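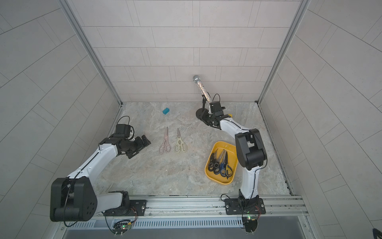 Wenbridge Recreation Department, Youth and Family Programs

Craft and Music Supplies: Progress Report to the Lekness Fund

This report covers the period from the start of the grant through the end of May. The grant is for $3,000 and pays for replacing and reorganizing the shared supplies used by our after-school craft sessions, the family sing-along and the summer program. It does not pay for staff time, which the department covers.

Where things stood

Before the grant, craft and music supplies were kept together in two closets at the Wenbridge building and one cabinet at the Letuvham branch room. Each group leader packed their own tote before a session and put things back wherever there was space. Scissors were the main complaint. Many were loose at the pivot or had glue on the blades, and leaders were spending the first part of a session trying pairs until they found enough that would cut. The sing-along had two wired microphones, one of which cut out when the cord was moved.

Work done this period

We emptied both closets and went through everything in them. Items were put into three groups: keep, clean and keep, or discard. Dried-out markers, split glue bottles and broken hole punches made up most of the discard group. Construction paper that had faded at the edges was kept for the preschool hour, where it gets cut into strips.

We checked 46 pairs of scissors. A pair was kept if it cut a sheet of copy paper cleanly from one end to the other and had no cracks in the handles. After cleaning, 10 pairs did not pass and were thrown away. We have bought replacements for those and are holding off on buying more until the summer enrollment numbers are in.

Scissors are now sorted by handle color. Pale pink handles go in the Wenbridge totes and pale yellow-green handles go to Letuvham. The two kinds still get mixed when a class is shared, so leaders have been asked to lay them out with the blades pointing the same way at cleanup and separate the colors before anything goes into a tote. The pink pairs have a pink blade as well as pink handles and are easy to pick out. Cleanup at Wenbridge used to run past 5:30 and now usually ends before it.

For the sing-along we bought handheld microphones with a ball-shaped mesh head and a clear speckled handle, gold and silver. They were chosen because the younger children had trouble telling the old black ones apart from the flashlights in the same drawer. Leaders wipe the mesh and handle after each child's turn. We are keeping the microphones in a lined box, separate from the craft tools, after one was packed under a stapler on the way to Letuvham and came back with a scratch on the handle. It still works.

Small blocks used for the rhythm games were scattered through nearly every tote. They have been gathered into one bin. A few colors are short and we have not decided whether to replace them or change the games.

Labels and lists

We are using the Kingi labels the department already had in stock. Every bin has a label on the front and a packing list taped inside the lid. The first version of the list was too long, and leaders stopped reading it. The current one fits on half a page and gives the item, how many should be there, and which shelf it goes back to. The Letuvham lists are printed on yellow paper so they do not get swapped with ours.

Spending

All four planned purchases have been made: scissors, microphones, lidded bins and shelf dividers. The bins cost more than we budgeted because the first size we ordered was too deep for the Letuvham cabinet and the store charged for the return. We made up the difference by buying fewer shelf dividers. The itemized statement and receipts are attached as a separate file. We are not asking for any change to the grant amount.

Problems and delays

The Letuvham cabinet has not been reorganized. The branch room was closed for floor work for part of the spring and we could only get in to drop off totes. The new bins for that room are stacked at Wenbridge.

We also planned to have a sign-out sheet in use by now. There is one on a clipboard by the closet door, but it is filled in less than half the time. Leaders say they are carrying too much to stop and write. We are going to try moving it to the table where the totes are packed.

One thing we did not plan for is left-handed scissors. Two families have asked about them. We have a few pairs, but they are mixed in with the rest and not marked. They need their own pouch.

Next period

Finish the Letuvham cabinet and move the remaining bins over.
Pull out and mark the left-handed scissors.
Recheck all scissors at the end of the summer program, using the same paper test.
Decide on the rhythm blocks.
Write up the cleanup steps for new leaders on a single page.

The next report will cover the summer program and will include comments from group leaders at both locations.

Recent from Youth and Family Programs

Summer program registration and fees
Letuvham branch room: reopening and new hours
Family sing-along song sheets, spring set
What to send with your child on craft days
Lost and found pickup at Wenbridge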